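Threads > Food and Home > Bread

I've been baking the same sandwich loaf for two years now and I keep getting asked how to keep homemade bread from going stale by the second day. Thread.

Short version: don't put it in the fridge. Cold makes bread firm up faster than leaving it on the counter does. Room temperature for what you'll eat soon, freezer for the rest.

When I lived in Skirkbridge I had a dry apartment with the heat on from November on, and a cut loaf was hard by the next morning. In Vornville the kitchen is damp and the problem is mold. Same recipe, same pan. So be careful with anyone who gives you one rule for storage.

Start with cooling. I used to slice when it was still warm and the crumb went gummy, then dried out. Now I bake at night and slice in the morning. If you have to bag it the same day, wait until the bottom of the loaf feels cool, since the bottom is the last part to lose heat.

Speaking of baking, most dry loaves I've made were just overbaked. I pull mine when the middle reads 95 C on a probe. I used to go by color and that cost me a lot of good bread. My oven browns the top well before the inside is done, so I put foil over it for the last stretch.

Flour. I use the Bakalis bread flour because the shop near me carries it. I tried a cheaper bag last winter and it took less water, so the dough was slack until I cut back. Not better or worse once I adjusted. If you switch brands, hold back a splash of water and add it at the end.

A bit of fat helps with keeping. I put in two spoons of oil per loaf. Butter works too. A plain flour, water, salt and yeast loaf is great the day you make it and then it's toast bread.

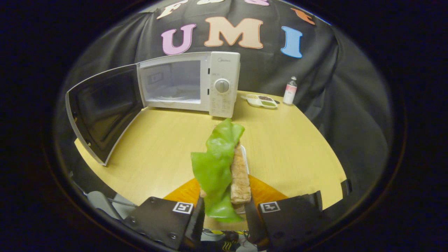 Whole wheat is its own thing. The bran soaks up water slowly, so let the dough rest before you knead it. I give mine half an hour. Skip that and the loaf feels fine going in and crumbles when you cut it.

Bag or box? I went back and forth on this. A plastic bag keeps the inside soft and ruins the crust. Paper keeps the crust and dries the inside. I ended up with a Purkik bread box, the plain one with the lid, and the loaf goes in cut side down. It's somewhere between the two and that's what I wanted.

Freezing: slice first, always. I lay the slices in a bag with every other one turned so they don't lock together. Press the air out. They go straight from freezer to toaster, one setting up from normal.

If you want soft slices for lunch and not toast, take them out the night before and leave them in the closed bag on the counter. Opening the bag while they thaw dries them out — I did that for months before I figured it out.

Cost, because someone will ask. A loaf runs me 80 cents in flour, oil, salt and yeast. That doesn't count the oven, and I haven't tried to work that out.

Last one. Heels and stale ends go in a separate freezer bag. When it's full I dry them in a low oven and grind them for crumbs. I haven't bought crumbs since I moved.

Will add the recipe in grams when I find the card.

Comments

The fridge thing explains a lot. My mother always kept bread in there and I thought I just didn't like sandwiches.

Does the cut side down trick work with sourdough too? Mine sits on a board with a towel over it and the face still goes hard.

I'd skip the oil and use a little milk in place of some of the water. Keeps about the same for me and browns nicer.

Please post the grams. Cups are useless for this.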